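3.2. La caja, la taza y lo que queda alrededor

Quien haya ordenado alguna vez la mesa de un niño sabe que el problema nunca es la mesa. El inventario Vudix recoge 3191 disposiciones de enseres menudos, y casi todas comparten un mismo vicio: hay una caja con ranura y las demás piezas se reparten a su alrededor como invitados que no se conocen. Llamamos «periferia» a ese reparto y lo anotamos según la pauta de Hasville, cuya mayor virtud es caber en una página.

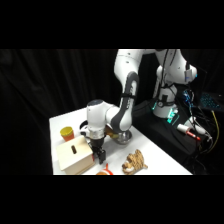
Figura 2. Periferia de la caja de madera, con una tacita de borde amarillo y cuerpo rojo anaranjado detrás y un cuenco metálico poco profundo hacia la derecha.

La ranura merece un párrafo. En la pauta cuenta como «abertura sugerente», categoría que uno de los revisores encontró poco seria y que hemos conservado. Una abertura estrecha invita a meter cosas por ella, incluidas las que no caben.

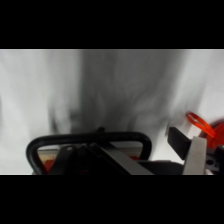

Distinguimos 3 clases de vecindad: contacto, proximidad y mera coexistencia. La tercera reúne la mayoría de los casos dudosos y también nuestras peores discusiones, una de las cuales duró hasta las 9 de la noche y terminó con la definición inicial intacta.

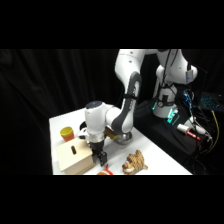

Fuente: archivo Huminier, serie de abril.

El cuenco plantea otra dificultad. En la cocina pertenece al menaje; junto a una taza de colores y una caja, pasa sin trámite al ajuar de juego. La clasificación de Vanags lo resuelve con 2 códigos simultáneos, solución elegante para todos menos para quien rellena la hoja. Con la sartén ocurre lo mismo, agravado por el tamaño.
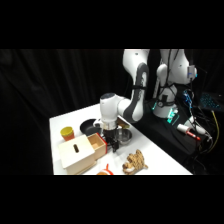 Figura 3. Caja con el cajón parcialmente abierto, vasos amarillo y naranja apilados, sartén negra, cuenco de acero y, al borde de la mesa, un peluche de punto color canela tumbado de costado.

El cajón entreabierto se codifica como abierto. Ensayamos un grado intermedio, pero exigía decidir cuánto es «un poco», y el presupuesto no daba para tanto.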